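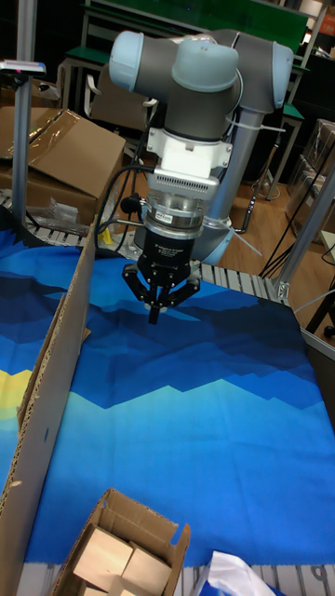
The arm at Govero's test bench, gripper open over the printed sheet, with a box of wooden blocks in front.

Wendy Bainbridge would like it known that her result is a boring one. "We asked how many demonstrations you need before the arm can pick up a block it hasn't been shown," she says. "People expected 100. We got most of the way with 10, and then we spent the whole of August trying to prove ourselves wrong."

The method, which her team calls Plundness after a misspelling in somebody's notes, is mainly a matter of choosing which attempts to leave out. A person guides the arm through a grasp, the software compares it with what it already has, and anything too similar goes in the bin. "It's hard on morale," says Bainbridge. "You do a lovely pick and the computer says no thank you, seen it."

The mountain landscape under the gripper is part of the test. Zikine, the older system they compare against, did well on plain surfaces and badly on patterned ones. Bainbridge's group ran 114 trials on the printed fabric, and the new method missed about a third as often.

She is less cheerful about soft things. Carrier bags remain "a disgrace", and a second lab, Parsons, has so far failed to repeat the fabric figures with its own gripper. "They've got two fingers and we've got three," she says. "That may be the reason. It may also be that we were lucky - I've asked them to send their data."

It is due on Monday. She has cleared the afternoon, and bought biscuits.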